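Two-arm build, bag handling: gripper force and fingertip questions
Shared workshop builds > Manipulators

torsion_bar
Posts: 171

Continuing from the old thread, which got locked. The build is two arms bolted to a white table at the Gukholm workshop, one on each side, with a parallel-jaw gripper on each. The controller is a used Clivance box. The camera sits up at head height between the arms and looks down at the table. Everything is teleoperated for now. I want the arms to do the first part on their own by May.

The task is to take an upright fabric bag, hold it open with one arm and put something in it with the other. Rigid objects were fine. Boxes and jars I can grab all day. Fabric is where it falls apart, and I have two specific problems.

One, the stock tips are square and hard. On canvas they either slide off or pinch up a fold and lose it when the arm lifts. Two, I have no useful force signal. Motor current on these grippers is mostly friction, so a fingertip full of cloth reads the same as an empty one.
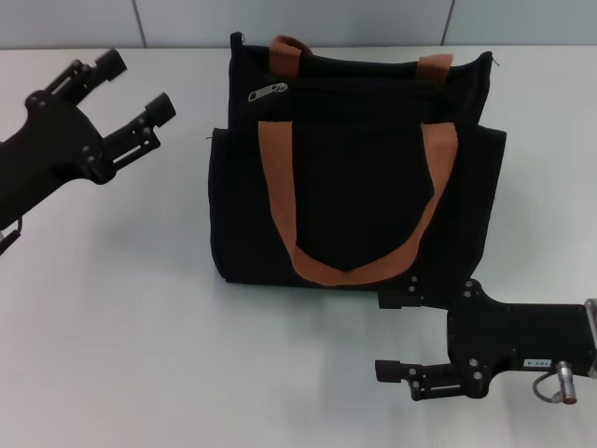

Bag upright between the grippers, left jaw open, front handle hanging down the face.

The handles are webbing, much stiffer than the body, so I have been going for those first. The front one is a big target when it hangs in a loop like that. The rear one mostly hides behind the bag from the head camera and I have to guess.

Current settings: jaw speed at 18 percent, close until stall, hold. Open to suggestions on tips before I print another set.

shimstock
Posts: 3,360

Stop closing until stall. You are loading the gear train on every grasp and learning nothing from it. Close to a commanded width, then read the position error after it settles. With webbing between the tips you should see a stable offset. A single layer of canvas will be harder to see, but it will still beat raw current.

For tips, glue on a thin sheet of soft rubber and leave the square shape alone. You want the flat edge for sliding behind a strap.

kettle_logic
Posts: 402

Disagree on leaving them square. I ran square tips with rubber on a Bech arm for most of a winter and the corners catch on everything. With a strap lying against fabric, the corner digs into the fabric before the tip gets behind the strap. Chamfer the leading edge on the inside face, then add rubber. It takes ten minutes with a file.

shimstock
Posts: 3,360

A chamfer on the inside face reduces contact area exactly where he needs it. Chamfer the outside if you have to.

kettle_logic
Posts: 402

The outside face is not the one that digs in if he comes at the strap from the side. It depends on the approach. torsion_bar, are you coming in from the side or from above?

torsion_bar
Posts: 171

Side, both arms. From above, the wrist blocks the head camera and I lose sight of the tips. The right arm comes in low, near the bottom corner, then goes up. The left comes in with the jaws already open.

Position error is a good idea. I can get that off the controller without new wiring.

pallet_jack
Posts: 29

Why go for the front strap at all? If the goal is holding the bag open, the strap pulls the front panel forward and down. You want the top edge. One finger inside the bag, one outside, near a corner where the seams are stiffer. The other arm only has to clear the opening.

Also, watch the zipper. There is a metal pull on the upper left in your photo, and a hard bit of metal between rubber tips will give you an offset that looks like a very good grasp. I had that with a jacket and logged it as a success for a week.

torsion_bar
Posts: 171

Top edge was my first attempt. The bag walks across the table when one finger pushes on the rim. It weighs next to nothing empty. The strap at least gives me something to pull against with the other hand.

Noted on the zipper pull. I will mask that corner out for now.

shimstock
Posts: 3,360

Put weight in the bottom of the bag. A bag of sand, whatever. Get the rim grasp working with the base held down, then take the weight out in steps.

kettle_logic
Posts: 402

Agree with that one. Also tie down the cables. The gray one on the right gripper loops out past the connector and will snag the first time you roll the wrist — mine pulled the plug half out and the faults were intermittent, so it took two evenings to find. The Gemura clips are fine, or use a zip tie with some slack at the joint.

torsion_bar
Posts: 171

Plan, then. Sand in the bag, rim grasp near the right corner, close to width and log position error. I will print 2 sets of tips, one chamfered inside and one outside, same rubber on both, and run the same approach with each. The cable gets a clip tonight.

pallet_jack
Posts: 29

Log the empty closes too. You need the baseline for each set of tips, and the rubber will shift it.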